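Manach Controls Users' Forum
Board: Software > Planning and Perception
Topic: Dual-arm garment hanging: replanning rate and hanger segmentation

z_hao
Posted 16 October 2021

Members may recall the earlier discussion of the Standcombe planner and its behaviour with soft goods. We now have the two-arm hanging task under the new task executive and would welcome comment before the November release is tagged.

The current arrangement is as follows. One arm holds the garment while the other is directed to the rail or to the hangers. The perception node publishes a mask for each hanger and a single mask for the cloth. The planner treats the rail and its stand as fixed collision geometry and the cloth as an attached body with a padded outline. The executive selects the next hanger by distance from the free gripper.

Two matters remain open. The first is hanger selection where the hangers overlap. The second is the padding on the cloth, which is at present one fixed value for all garments.

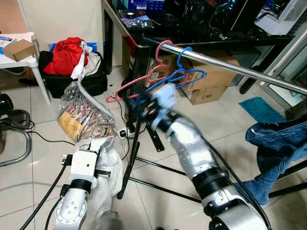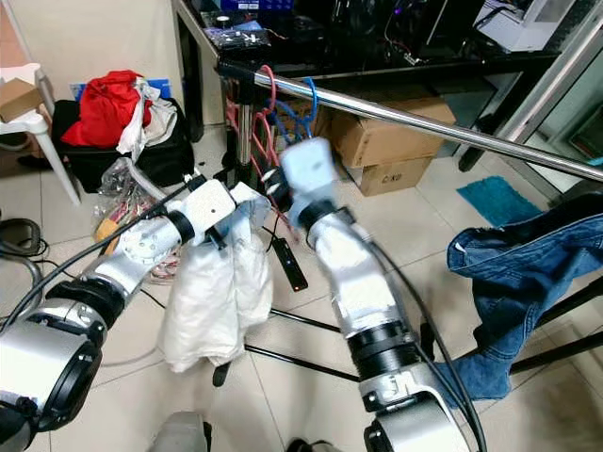
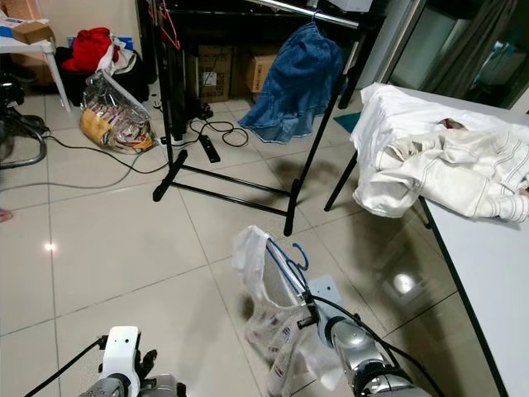
The configuration file is in the Clavbridge repository under the usual path. Out of 600 planning requests in the last batch, 481 returned a valid path within the time limit. Most of the remainder were rejected at the collision check and did not run out of time.

Regards,
Zhenhua Hao

s.howlader
Replied

Thank you for the clear account. I would question the selection rule. Distance from the gripper is a poor guide when hooks sit side by side on the rail and the shoulders cross one another. In the first picture the two blue hangers overlap each other and the pink one, and a rule based on distance will choose between them more or less at random from one cycle to the next. We had the same fault and cured it by ranking hangers by how much of the hook is unobstructed.

I should also be glad to know whether the masks are tracked between cycles or computed afresh each time.

Sunil Howlader

z_hao
Replied

They are computed afresh. Tracking was switched off in build 2623 after identities were exchanged between hangers of the same colour.

gm_fan
Replied

I must disagree with Mr Howlader on the ranking. Hook visibility depends on the head pose, and the head moves during the approach. A hanger that ranks first at the start may rank third when the arm arrives. It would be preferable to keep the distance rule and lock the choice once the approach has begun. The lock should be released only if the planner reports failure.

On the padding, a fixed value cannot serve both a stiff denim skirt and a thin cloth held by one corner. I suggest that the value be taken from the lowest visible point of the cloth mask, refreshed at each planning request.

Guangming Fan

s.howlader
Replied

The lock is sensible and I would support it. It does not settle which hanger is chosen in the first place, however, and a locked bad choice is worse than an unlocked one. My view on the ranking is unchanged.

zixuan.tan
Replied

May I raise a related point? The collision model lists the upright and the rail but, as far as I can tell from the file, the base bars are represented by one flat box. With jeans laid over the bars, that box is too low on one side. Some of the rejected requests may be correct for the wrong reason, and some of the accepted ones may deserve a second look.

The Tamošiūnaitė mesh tool will produce separate bodies for each bar. It added 14 milliseconds to our check, which we considered acceptable.

Zixuan Tan

z_hao
Replied

That is correct; the base is a single box. I shall split it and run the batch again with the same seeds. I shall also add the lock as an option, off by default, so that both selection rules can be compared with and without it.

jcui
Moderator

Would contributors kindly post any logs to the shared folder and give only the file name in this thread. The question of mask tracking has its own topic, and replies on that subject should be made there. This topic will stay open until the repeat batch has been reported.

Jinlong Cui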